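Jetcombe Community Boards > Food & Kitchen > General
Thread: Preserved lemons: how much salt is a sane amount of salt

pithandvinegar
I made my first jar of preserved lemons in December from the recipe in the back of the Wultent canning booklet, and I have questions. The booklet says to pack the cut lemons with "enough salt." Enough for what, Wultent. I used most of a box. It has been on the counter for weeks and there is now a layer at the bottom you could drive on in winter. Is this normal or have I made a paperweight?

dockside_mel
Normal. It never all dissolves if you go heavy. Turn the jar over once a day and stop looking at it.

velimir_d
I weigh the lemons, then use 10 percent of that in salt. Scrub, quarter, toss in a bowl with the salt, pack tight, press until the juice comes up over the top. If it doesn't come up, squeeze in another lemon. My grandmother did it by hand and eye and hers were better, but she isn't taking questions.
-- Velimir Dimitrov, east side

Hobnail
10 percent is low for room temperature, isn't it? I'd want more than that before I left it out on a counter. I go 15 and keep it in the fridge after the first week anyway.

velimir_d
They are lemons. Not much wants to live in there.

Hobnail
"Not much" is doing a lot of work in that sentence. I have met the things that live in there. They were fuzzy.

dockside_mel
Fuzzy means something was poking up above the brine. Weigh it down. I use the little glass disc from a Vanhove jar, the only part of the Vanhove jar that hasn't let me down.

tallowby
Can we talk about which lemons? Everyone says Meyer. I did a batch with Meyers and the rinds went to mush, like eating a wet envelope. Regular thick-skinned grocery store lemons hold up fine and cost a third as much. The rind is the whole point. You throw out the pulp.

pithandvinegar
You throw out the pulp??

tallowby
You rinse it and throw out the pulp, yes.

dockside_mel
You do not throw out the pulp. Blend it and put a spoonful in salad dressing or on chicken before it goes in the oven. I have been on this board long enough to watch people throw out an awful lot of good pulp.

tallowby
It's a salt bomb.

dockside_mel
So you leave the salt out of the dressing. It's dressing, tallowby, you're allowed to change it.

corvid_annex
Coming in to say what I say in every citrus thread, which is wash the wax off. Hot water and a stiff brush. The store ones have a coating and the brine will not get through it nearly as well. I skipped that once and after six weeks the lemons were exactly as I'd left them, just more resentful.

Hobnail
Seconding the wax thing. Also don't use iodized salt, mine tasted like a dentist.

velimir_d
Iodized is fine. I've used iodized for years.

Hobnail
Velimir, with respect, that would explain the potluck.

velimir_d
Two people asked me for the recipe at that potluck.

Hobnail
One of them was your wife.

pithandvinegar
Update for anyone still with us. I opened the jar. Smells good, kind of like floor cleaner but in an expensive way. Rinds are soft but not mush. I rinsed a quarter, chopped it up and put it in couscous and then could not feel my tongue. How long are you supposed to rinse?

tallowby
Under the tap until you're bored, then soak it in a bowl of cold water for ten minutes. And use half what you think you need. A quarter of a lemon is plenty for a whole pot.

corvid_annex
A quarter is a lot! I use maybe a tablespoon, chopped very fine. It should be a rumor.

dockside_mel
The Cisora cookbook says 30 days minimum before opening. I go longer. There's a jar at the back of my fridge that has gone brown as a boot and it's the best one I ever made. I only get it out for people I like, so it's lasting.

Hobnail
Brown is oxidation and you people are going to end up as a pamphlet.

dockside_mel
Brown is flavor.

velimir_d
Brown is flavor.

Hobnail
Fine. I'd like it noted that I said something.

pithandvinegar
OK so, for round two: thick-skinned lemons, hot water and a brush, weigh everything, somewhere between 10 and 15 percent depending on which of you I'm more afraid of, glass disc on top, 30 days. Pulp undecided. Does anybody put in bay leaf or peppercorns? The booklet says "spices if desired," which is about as committed as it gets.

corvid_annex
One bay leaf and a few peppercorns. Cinnamon if you want it to taste like a candle shop.

tallowby
I like the cinnamon.

corvid_annex
Of course you do.

velimir_d
Nothing. Lemon and salt. If you want bay leaf, put the bay leaf in the stew.

dockside_mel
Dried chile, one, whole. And get a bigger bowl for the salting than you think you need, they roll. I lost one under the stove last year and I'm fairly sure it's preserved by now too.

pithandvinegar
Bowl advice noted. Going to the store at 3 before they pick over the good ones.
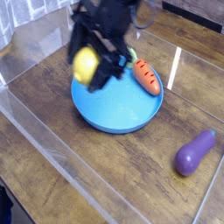
Lemon-like toy, blue bowl. No salt required.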